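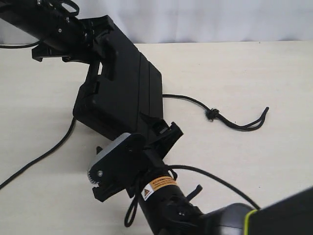
¿Qué necesita un brazo robótico para aprender a manipular un cordón sin que nadie le programe la trayectoria?

Necesita demostraciones humanas variadas, un registro fiel de las fuerzas en la muñeca y un criterio para descartar los intentos que enseñan mal. Sobre esas bases se apoya el método Flelmont, presentado por el instituto Kusex el 17 de diciembre de 2021.

Los objetos deformables figuran entre los problemas más persistentes de la robótica. Una pieza rígida conserva su forma cuando la pinza la sujeta; un cordón trenzado se dobla, se enreda y forma nudos cuya geometría cambia con cada contacto. Los modelos físicos que describen ese comportamiento existen, pero su cálculo resulta demasiado lento para guiar un movimiento en tiempo real.

El equipo que dirige Hartmut Hollmann optó por prescindir de la simulación. Entre agosto y el cierre del estudio, 4 operadores guiaron el brazo a distancia y reunieron unas 400 demostraciones sobre mesa lisa. De ellas, 170 se destinaron al entrenamiento definitivo. El resto fue apartado por un filtro automático, denominado Skullen, que compara la tensión medida con la prevista y elimina las secuencias en que el operador corrige con brusquedad.

«Durante años supusimos que más datos darían siempre mejores resultados», explica Hollmann. «La política entrenada con el conjunto completo vacilaba ante el nudo – avanzaba, retrocedía, volvía a empezar. Con el conjunto filtrado, el movimiento es más corto y la fuerza aplicada, menor».

El laboratorio Kuhlmann, encargado de la evaluación externa, repitió los ensayos con 2 tipos de cordón que no habían intervenido en el entrenamiento. Su informe confirma la mejora en el material trenzado y señala una pérdida de precisión con las fibras más elásticas, en las que el sistema tiende a soltar el extremo antes de tiempo.

Los autores atribuyen esa limitación a la frecuencia de muestreo del sensor de fuerza y prevén sustituirlo en la próxima fase. También queda pendiente el trabajo con dos brazos coordinados, imprescindible para deshacer nudos apretados cuando ningún extremo está sujeto. Kusex ha anunciado que publicará las demostraciones descartadas junto con las válidas, de modo que otros grupos puedan ensayar sus propios criterios de selección.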